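Sorting push buttons and control boxes: one tray or two?
Shop Floor & Bench Forum > Storage and Organizing

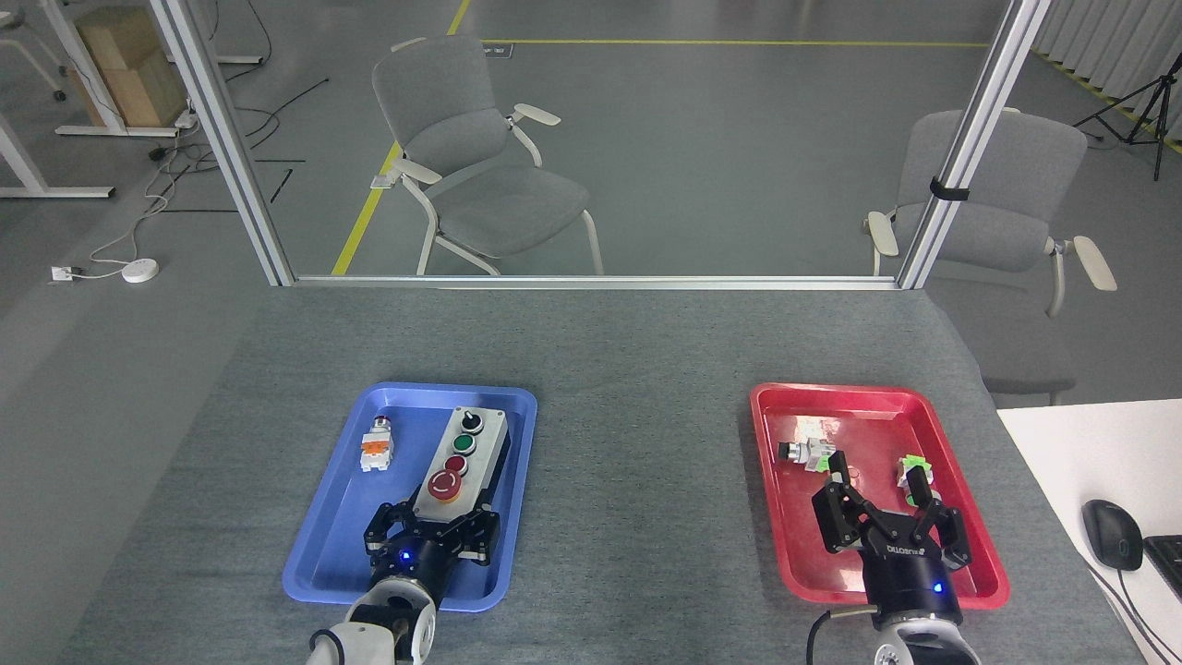
Original post
grummont_greg
Posted Monday, 7:40 pm

I've been going through the control parts we've piled up over the years and I finally have a system I don't hate. Blue tray is for the box I'm dealing with plus anything that belongs to it. Red tray is for loose push buttons that don't have a home yet. Gray cloth on the table so stuff doesn't skate off when you set it down.

The box in the blue one has the rotary selector, green button, red button and the big red mushroom e-stop on the yellow ring. I want to get every box sorted with its spares before I touch the labels. My question is whether you keep the loose buttons by color, by body type, or just in one big heap. I have a drawer with 100 or so of them left to go and I'd like to pick a method before I open it!

Reply
marsden_mo
Posted Monday, 8:05 pm

By body type, every time. Color is the easy part to swap on most of ours, and the back end is what decides if it fits. I sorted by color for years and every time I needed a green one I ended up with a handful that were all different underneath.

Reply
tinbench
Posted Monday, 8:22 pm

Gotta disagree with Mo. When somebody walks up and wants a button, they say "green one." They don't say a body type. Color first, then split it inside the bin if you have enough to bother with.

I like the trays though. Rounded edges are so much nicer than the steel pans we have — I've sliced a knuckle on those more than once.

Reply
marsden_mo
Posted Monday, 8:31 pm

They say green one and then they come back ten minutes later with the wrong green one, lol. We have 3000 small parts in the cage at Marsden and the color bins are the ones that are always a mess.

Reply
Ryan Bramwell
Posted Monday, 9:10 pm

Whatever you pick, keep the e-stops out of the general bin. Ours get their own box with a lid (and a tag saying which ones have been tested). I would not want a mystery one going back on a panel.

Also, what's the cloth? I've been using an old towel and the threads on the buttons snag in it constantly.

Reply
grummont_greg
Posted Monday, 9:26 pm

Ryan, it was an offcut from the Sindside job, no idea what it's called. Flat weave, no loops, and I haven't had a snag yet. Good call on the e-stops, I'll do that tomorrow.

Mo, you've mostly talked me into it. I'll try body type on the first 120 pieces and see if I can stand it. Tinbench, if it goes badly you get to say so.

Reply
tinbench
Posted Monday, 9:33 pm

Oh I will. Put the lock rings in a separate jar while you're at it — they get under everything.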